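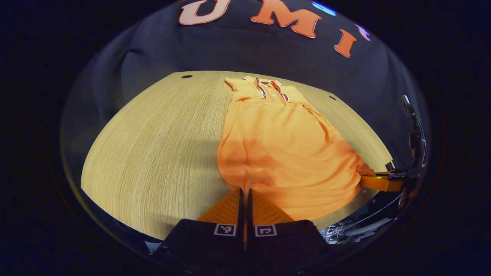

Cevico Team Polo, short sleeve, orange

Article 118 — in stock
Sold by Prorent, work and event clothing

The Cevico polo is the shirt our customers order most when they need a group of people to be seen easily: at a fair, at the door of a concert hall, at a school sports day. The orange is strong and warm. In bright light it looks more yellow, and in the shade it goes deeper, so please do not choose the color only from your screen. We send a fabric sample on request.

The collar is flat and soft, with thin stripes of white and purple along the edges. The front opening is short and has three small white buttons.

Details

Fabric: 60% cotton, 40% polyester
Sizes: XS to 3XL, same cut for men and women
Collar: orange with white and purple stripes
Buttons: white, one spare sewn inside the side seam
Smallest order: 5 pieces, sizes may be mixed
Delivery: from our Prekov store within 5 working days

Choosing the size

Lay a polo that fits you well on a table, close the buttons and measure straight across the chest, just under the sleeves. Compare this number with the size table on the order form. The body is cut a little wide. If you are between two sizes and you like a closer fit, take the smaller one. The length does not change much after washing, but the first wash can take nearly 2% from it.

Washing and folding

Wash at 40 degrees with similar colors, inside out. Do not use bleach, the white stripes on the collar do not need it. Dry on a hanger or flat. Iron on medium heat, and go around the buttons.

For folding, put the shirt face down, bring both sides to the middle with the sleeves laid back along the body, then fold up the hem twice. A box of 20 folded shirts fits on a normal office shelf. 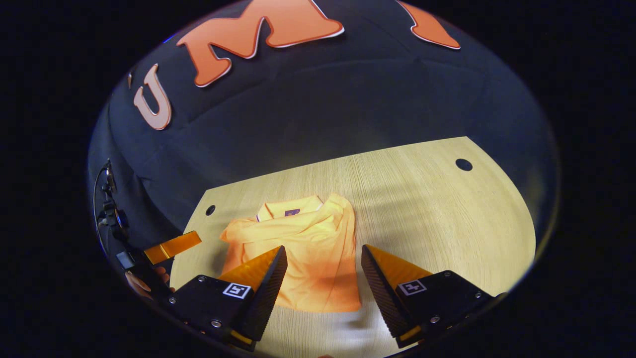
Can the polo be ironed again after it was left in a heap for some days?

Usually a medium iron with a little steam is enough. For deep creases, make the fabric slightly damp first and leave it for a few minutes. Start with the collar and finish with the body.

Printing and embroidery

We print on the back or embroider on the left chest. White thread reads best on the orange, purple is also possible and goes well with the collar. Please send your logo as a vector file. The Ashour workshop makes one trial piece, and the rest is started only when you have approved it. Printed shirts cannot be returned — plain ones can, with the label still inside.

Price and stock updated November 29, 2024. The next color, dark green, is planned for July.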